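Section 4. Setting up court alerts in Siltix

For reporters and night desk. Do this on a desktop, not your phone, the phone app hides half the settings. Have your staff login and your Jiltel number in front of you.

If you had alerts on the old system they did not carry over. Start from scratch. The old archive (2,470 cases) is in there read-only under Library, search only, you can't set an alert on any of it.

4.1 First login

1. Go to the Siltix start page, pick Cevis News from the list. Not Cevis Regional, that's the other newsroom and you'll get locked out.
2. Enter staff login. Temporary password is in your welcome mail.
3. Change the password when asked. 11 characters minimum, one number.
4. Set your desk to Crime & Courts. Wrong desk = no hearing lists.
5. Log out, log back in. Lists don't load the first time.

Note: "Profile incomplete" in red at the top means the desk field didn't save. Do step 4 again.

4.2 Adding a case to your watch list

1. Click Cases, then Add.
2. Type the case number. Surname search works but gives you every person with that name, so check before you click.
3. Pick the stage: charged, first hearing, plea, trial, sentencing, appeal.
4. Tick Follow to Next Stage. Otherwise the alert dies after the first hearing and you miss the sentencing.
5. Put in a slug everyone can read. "Harbor stabbing" is fine. "HS2 new" is not.
6. Save.

Limit is 200 cases per desk, shared. Not per person. Drop your finished ones. Anything with no activity goes gray, check it and remove it.

CAUTION: Never put the name of a victim or a child in the slug. Slugs show up on the phone lock screen and in the shared calender. Domestic violence and sexual offense cases: case number and town only.

4.3 Choosing how you get told

Three kinds of alert. Banner (desktop only), email, and Jiltel text. Texts are for verdicts and sentencing. Leave everything else on email or your phone will go all day.

1. Settings, Alerts.
2. Add your Jiltel number with no spaces.
3. Wait for the code, type it in. Code runs out after 4 minutes. If it doesn't come, hit Resend once. Hitting it over and over blocks the number till next day.
4. Set quiet hours. Night desk leaves these off.
5. Hit Send Test. Test should say TEST in the first line.

Note: quiet hours hold your texts, they don't delete them. You get the whole pile when quiet hours end, oldest first.
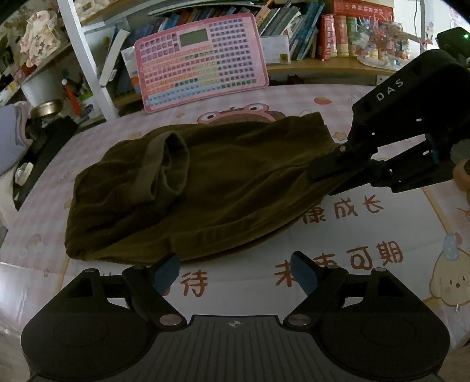
4.4 Restricted cases

Some cases come through with a yellow R. Means there's a reporting restriction on it, or there might be, the system can't always tell which.

1. Open the case, click the R, read the order. All of it.
2. No order attached? Treat it as restricted and message Nadja Eder on the legal desk.
3. Don't copy anything from the case page into a draft till she clears it.
4. Once cleared the R turns green. Refresh the page to see it.
5. Add your initials in the Read By box.

CAUTION: No R does not mean no restriction. Orders made in the courtroom can take hours to show up. If you're in court and the judge makes one, phone it in right away and then fill in the Add Order form. Phone first.

CAUTION: Green R covers the copy you sent to legal. Change the copy, send it again. That includes headlines and photo captions.

4.5 Sharing a case with another reporter

1. Open the case, click Share, pick the name.
2. Choose View or Edit. Edit lets them change the stage and the slug, so go with View unless they're taking it over.
3. Handing over for good: use Transfer. Share leaves the texts coming to you.

Going on leave? Transfer before you go. Johanna Reisinger can move cases for you but she does it on Monday mornings only.

4.6 If it isn't working

No alerts at all: check the desk field, see 4.1.
Emails but no texts: number not confirmed, redo 4.3 from step 2.
Same alert twice: case was added by number and by surname. Delete the surname one.
Hearing time looks wrong: Siltix shows the listed time. Courts move things. Call the clerk.
Negri export button grayed out: you need editor rights for that, see Section 7.
Case vanished: somebody on the desk removed it to free up a slot. Look in Removed, click Restore, then go and ask them abuot it.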